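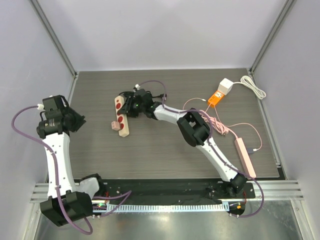 Unit 2: Choosing a Surface for a Shared Work Table
Course notes, Interior Materials for Small Workshops
Lecturer: Boglárka Bognár

In the last unit we spoke about the load a table must carry. Now we look at the top itself, what color it has and what kind of finish.

Color and glare

A very light top reflects the ceiling lamps into the eyes of the person who works there. A very dark top makes small dark parts, for example screws or black thread, difficult to find. Most textbooks recommend a middle gray. I agree with them, but only when the walls are light. In a room with dark walls a gray top feels heavy, and people begin to cover it with paper.

Pattern

A wood-grain pattern hides scratches better than a plain color. It has also a weak point: when the grain is strong, the eye follows the lines, and cutting straight by eye becomes harder. For drawing and sewing please choose a plain top. For repair work the grain is fine.

Finish

Matte finishes hold dirt in the small pores and need a soft brush. Glossy finishes clean quickly but show every fingerprint. Satin is between the two - in my own practice I order it most often.

Case: the Clustlow reading and craft room

The room in Clustlow had 54 places at long tables. The designer, Telmo Echevarría, first ordered a glossy white top. By February the users complained of headaches in the evening hours, when all lamps were on. He changed the tops to a satin gray and left the lamps as they were. The complaints became fewer, although the room was also less full in spring, so we must be careful with this result.

Read his report before the seminar. Pay attention to the part on edges, which I did not cover today.

Homework

Measure one table that you use every day. Write down its height, its color and the direction of the light at 4 p.m. Then propose one change and explain it in half a page. Naima Metwally collects the papers at the start of the seminar.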